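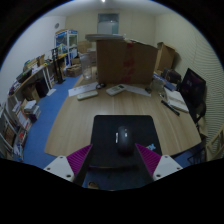 How Does a Team Plan and Pay for a Gripper?

When you want something new, such as a bike, you might save your pocket money and compare prices. Teams that work with robots plan in much the same way. They must decide what they need, how much it will cost and how long it should last. A plan for spending money is called a budget.

Step One: Start With the Job

A good plan begins with a question: what must the equipment do? At Larkard, a small learning workshop, the job is to pick up everyday objects. Many of them are things you would find on a desk at home or at school.

Kosmas Panagiotou is in charge of planning at Larkard. Each February he asks every team to write down its jobs before anyone looks at a catalogue. A team that lifts heavy bricks needs strong metal jaws. A team that lifts smooth or rounded objects may do better with soft fingers, which can bend a little to fit the shape.

A gripper does not have to be attached to a robot arm. Some grippers are held in a person's hand. A team can begin with this kind and buy an arm later, when there is more money in the budget.
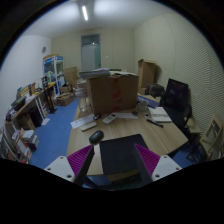

Ribbed fingers on either side of a mouse mat. A computer mouse and two remote-style devices lie on the desk.

Step Two: Compare the Choices

The next step is to ask for prices. A written price from a seller is called a quote. Larkard asked two sellers, Zudley and Grener, for quotes on a hand-held gripper.

The Zudley gripper cost $265 and came with one pair of fingers. The Grener gripper had a lower price, but its fingers were sold separately. Once the fingers were added, the Grener gripper cost $31 more than the Zudley one. What was the full price of the Grener gripper? Add 31 to 265 and you will find that it was $296.

Price is only part of the decision. Buyers also ask these questions:

Can worn parts be replaced one at a time?
How long does delivery take?
Is there a guarantee, and what does it cover?
Will the gripper fit the equipment the team already owns?

Larkard chose the Zudley gripper. Delivery took seven days.

Step Three: Plan for the Extras

Some costs come after the first purchase. Soft fingers can wear down with use, so a budget should include spare ones. Screws can be lost. People need time to learn how to use the equipment safely, and that time must be planned as well.

Other things cost very little. Objects for practice can often be borrowed from a cupboard or a desk – a computer mouse, a pen or a remote control will do very well. Kyriaki Konstantinidis, who looks after supplies at Larkard, keeps a list of borrowed items and checks it every Thursday.
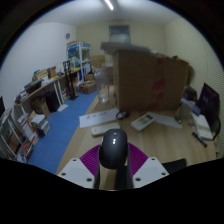 Step Four: Check the Plan

After the equipment has been used for a while, the team looks at its budget again. Did the gripper do the job it was bought for? Did the spare parts cost more than expected? The answers are written down and kept for the next purchase.

Words to Know

Budget: a plan for how money will be spent.
Quote: a written price given by a seller before anything is bought.
Guarantee: a promise to repair or replace something if it is faulty.
Spare part: an extra piece kept to replace one that wears out or breaks.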